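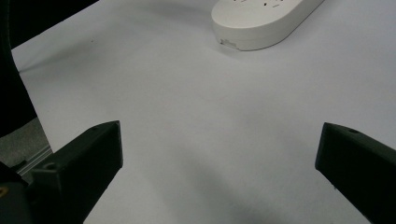 Where should the power strip go on a shared work table?
At the back edge, on the side closest to the wall outlet, so the middle stays free for work.

Project report: Table layout in the Fostura study room
11th June

Our group looked at how students use the shared tables in the Fostura study room. We wanted to know if the spot where the power strip sits changes how much of the table people use. The tables are white and have no built-in outlets, so each one gets a loose strip.

Method
We tried two layouts, center and back corner, for 20 days each. At the end of each study period we marked on a paper plan which parts of the table were taken up by books, laptops and cords. The plans were typed into a sheet, 1,236 entries in all. We threw out 19 that had no table number.

Results
With the strip in the center, cords ran in every direction and people kept to the edges. With the strip in the corner, the middle got used more, mostly for large paper. Students at the far end complained that their chargers did not reach.

Problems
The February entries were done by one person only and may be less careful. We did not test longer cords.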